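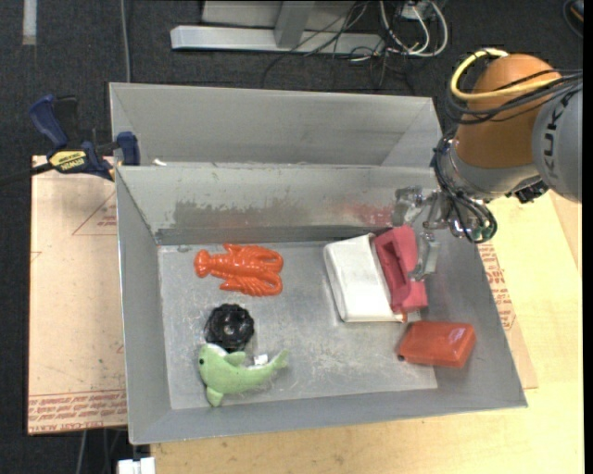

The gripper on our bin cell has started closing when it hasn't been told to, and I'd like some opinions before I start pulling wiring off. The arm picks mixed items out of one metal bin and puts them in the one behind. Normal sequence is approach with the fingers open, stop with one finger over the item and one beside it, check position, close. With the red block leaning on the white pouch that last stop is the important one, as the lower finger has to sit down next to the side of the block before anything moves. Three times since Sunday the fingers have shut during the approach, before the stop. Twice they shut on air and the cycle timed out. The third time they shut early and the arm carried on down and hit the bin wall. No damage to the arm that I can find, but I don't want a fourth.

Gripper controller is a Kerus, running on the Altero sequencer. The log shows no close command at the time. It shows the open command, then position feedback saying closed, then the timeout. Run length that day was 849 picks, fault on the last one.

Any ideas welcome.
tallboy_bins

Reply from: Oridar_user
Is the close output a separate line or is it one line that opens when high and closes when low? If it's the second kind then a broken wire looks exactly like a close command to the gripper, and your log will never show it.

Reply from: tallboy_bins
One line. High is open, low is closed. So yes, losing the signal would close it.

Reply from: Oridar_user
Then I'd stop looking at the software. You have an intermittent break. The wires that hang from the collar down to the tool are where I would start. They look like they have a fair bit of slack and the loop at the bottom just wrapped round a small green part. Every time the wrist turns, the bend happens at the same place, right where they go into the connector.

Reply from: pennine_controls
I wouldn't stop looking at the software yet. We had the same symptom on an Altero and it was a watchdog. If the sequencer misses its update window it drops all outputs for one scan and puts them back. The log only records commands from the program, so a drop by the watchdog isn't in there. Check what your update time is set to. Ours was 6 ms and it wanted 16.

Reply from: Oridar_user
One scan isn't long enough to shut a gripper.

Reply from: pennine_controls
It is if the gripper latches. Ours did. It saw the edge and finished the stroke.

Reply from: tallboy_bins
Update time is 6 here as well. I don't know whether the Kerus latches. The manual says "responds to change of state", which could be read either way.

Reply from: Mwangi Mbwambo
Before either of those, can I ask about the safety side. You say the arm carried on down with the fingers shut. Why was it allowed to? If feedback says closed and the program expects open, the arm should stop there and then. Whatever is causing the close, that's a separate fault and to my mind the worse one. Is anyone reaching into the bins while it is running?

Reply from: tallboy_bins
Not while it's running, no. Items get put back by hand between runs with the drives off. You're right about the feedback though. The program only reads it after the stop, to confirm a grip. It isn't looked at on the approach.

Reply from: Mwangi Mbwambo
I'd change that today and not run it until it's done. Also check the key is out and not just that the drives are off. People at our place used "drives off" to mean the button on the pendant, and it isn't the same thing.

Reply from: dormouse
Bit strong to say don't run it. It's a bench rig with soft toys and plastic in it. If he stops it he can't reproduce the fault. I'd run it at a tenth speed with a hand on the stop and a meter on the output.

Reply from: Mwangi Mbwambo
The arm doesn't know it's got a toy under it. Reduced speed is fine with me, but put the check in first. It's one line.

Reply from: tallboy_bins
Put the check in last night. It holds position if feedback goes to closed at any point before the stop. Tested by pulling the gripper plug at reduced speed and it held. The bins are clamped so they haven't shifted from the knock, but I re-taught the wall clearance anyway.

Reply from: Kikuchi_Dave
Did you try moving the loom by hand with the gripper powered and the arm locked out? Thirty seconds' work and it would settle the argument.

Reply from: tallboy_bins
Did that this morning. Arm isolated and key in my pocket. Gripper held open, and I worked along the wires from the collar end with a plastic rod. Nothing for most of the length. Bending them close to the tool it shut, and I could get it to do it again five or six times. Moving the same bit with the connector held still did nothing, so I think it's a crimp and not the wire.

Reply from: Oridar_user
Crimp would be my guess too. Replace the whole connector and don't try to save it. And tie the loop to something so the joint isn't taking the movement.

Reply from: pennine_controls
Fair enough, looks like wiring. I would still raise the update time. You've got a gripper that shuts on a lost signal and a sequencer that can lose it.

Reply from: dormouse
Or swap the logic so low is open.

Reply from: Mwangi Mbwambo
Then it drops whatever it's holding when the wire goes. Over a bin that may be fine, but think about where it travels with a load. There isn't one right answer to that.

Reply from: tallboy_bins
Leaving the logic as it is for now. New connector fitted, loom tied back with enough slack for full wrist travel, update time set to 16. I'm going to do 1,000 picks at reduced speed with the feedback check on and log the output line with a separate recorder. Will post the result.

Reply from: Kikuchi_Dave
Do the bend test again before you start, and once more at the end.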